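From: Anitha Raju
To: skirnar-data
Subject: Re: Episode count for the bag and bowl task

Wiroj Pongsiri wrote:
> We have 2,866 episodes in the Skirnar set as of this morning, 900 of
> them from the Agbayani cell. Loss on the bag task went flat after the
> last batch. Do you want more of the same, or should we change the
> layout first? Also, are the books and the laptop supposed to stay on
> the table?

Change the layout first. The last batch kept the bowl within a few centimeters of one spot, and the policy has learned the spot. I replayed 25 failed rollouts and in most of them the left arm went to the old bowl position.

The books and the laptop stay. They are distractors and should be moved between episodes like everything else. Starting arrangement for the next batch, right arm on the bag, left gripper open near the bowl:
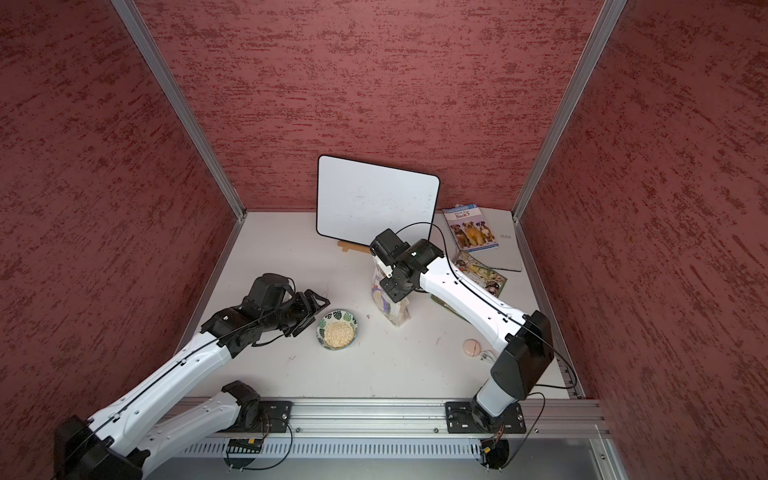 Changes for the next batch

1. Move the bowl before every episode. Keep it within reach of the left arm.
2. Shift the whiteboard and easel every 8 episodes. Leave the board blank.
3. Swap which book is on the laptop when you shift the board.
4. Keep failed grasps. Tag them "fail" and do not trim them — the recovery motion is useful.
5. Log the operator name. Half of the Farnovville files have that field empty.

I will retrain in May once the new batch is uploaded. The Zodberg converter still drops the last second of each episode, so hold the final pose a little longer until it is patched.

Anitha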